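The Worktops at Pollow

We spent most of February choosing a surface for the long room at Pollow, which sounds like an awfully long time to look at beige, and I suppose it was! We brought home 63 samples between us, propped them on every windowsill and argued over them at breakfast, and in the end we went back to one of the first we had picked up.

The speckled one won because it changes so much through the day. In some lights it is a pale ivory with a touch of green in it, and then you come in at four o'clock and it has gone warm and biscuity (my favourite, if anyone is asking). 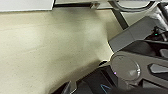 The specks are tiny and dark and they are very forgiving of toast crumbs, a thing we had not thought to put on our list. We did think hard about Kamora, a plain cream with no fleck in it at all, and I still get the sample out now and then. Doãn was lovely too, only a little too pink beside the floor.

The offcuts have gone to the shed, where one of them is already a very smart potting shelf. Next on the list is the back pantry, and we have three pots of Tarken paint to try on the door before we make up our minds.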